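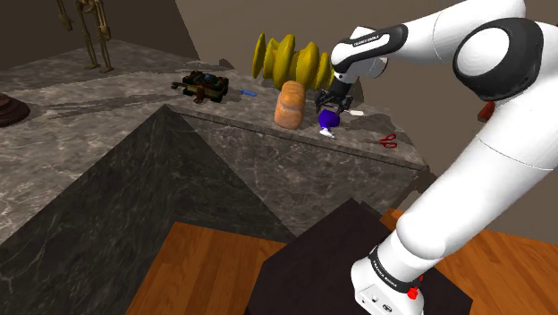
4. Sealing the countertop (Fidell stone sealer)

4.1 Clear the counter. Wipe down, plain water, no vinegar.
4.2 Let dry 11 hours. Overnight is fine.
4.3 Shake the Forsyth pad kit out, check both pads are there.

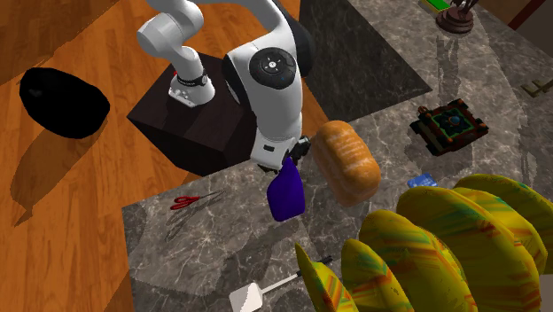
4.4 Thin coat, back to front. Small circles. Dont flood the seams.
4.5 Wait 15 minutes, then buff off all the haze.

CAUTION: never leave sealer to dry on the stone. Windows open. 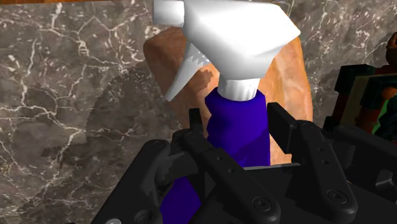

4.6 Second coat only if water still soaks in. Same wait, same buffing.

Note: no hot pans for 16 hours. Sticky patches, see secton 6.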